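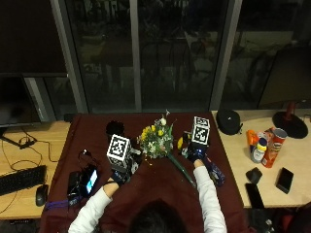
Flowers on a working table
Speaker notes, Kernmont evening session, October

Start without a slide. Ask who has flowers at home right now, and where they put them. Most will say the kitchen table. Ask what else is on that table. Wait for answers, take four or five.

The talk is about small bouquets on tables people use for other things. Snacks, a phone, a cup, cables. I am not covering dining tables set for company. Miyuki Noguchi has that after the break.

Opening point: size. A bunch you can hold in one hand is enough for a table where someone sits and works. My group in Plodusville kept a log of table bouquets last year, 133 of them, and the big ones got moved to the floor or a windowsill within a day. Say the number once and go on.

Next, the cloth. A dark red cloth does a lot for yellow and white flowers. It shows crumbs and lint, so shake it out before anything goes on it. Pull it flat from the corners. If it hangs over the side, check that a chair won't catch it.
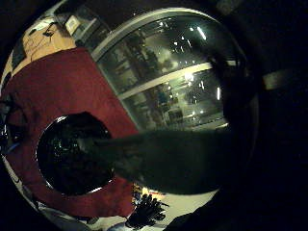

Dark round piece with a silver rim, on the red cloth.

Dark pieces under or next to flowers. Keep this short. Black and dark red sit close together in a dim room, so a bright rim helps people find the edge. Put down anything heavy before the flowers come out.

Holding and turning. Pass the sample bunch to the front row here. Hold it low, where the stems come together, and turn it a little at a time. Look from your own chair first, then from the other side. Sunflowers are heavy in the head and look best a bit off center. Lilies can go opposite. Use leaves to fill between, and stop before it gets tight. Mention that lilies are dangerous to cats.
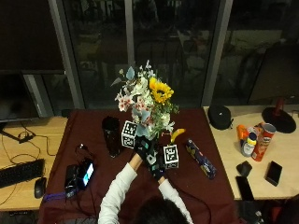
Caoimhe Dunne wrote to me after the Ziltier talk that she builds the whole bunch flat on the table and never lifts it until it's tied, and that hers come out fuller on one side but she likes them that way. Read that out. It works fine if the table is against a wall.

Fruit. Keep bananas away from cut flowers overnight. They give off a gas that ages the blooms. For an hour on the same table it makes no difference. Snack packages can stay, but lay them to one side so the stems have a clear space.

Check the time. If it's past 7:40, skip to clearing up.

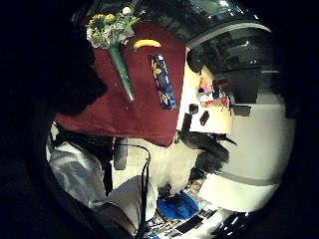 Clearing up

Flowers off first, then food, then the cloth. Fold it inward so the crumbs stay inside. Stems get a fresh cut before they go back in water.

Questions. Kamil Trnka has the second microphone. Handouts are by the door, 50 copies.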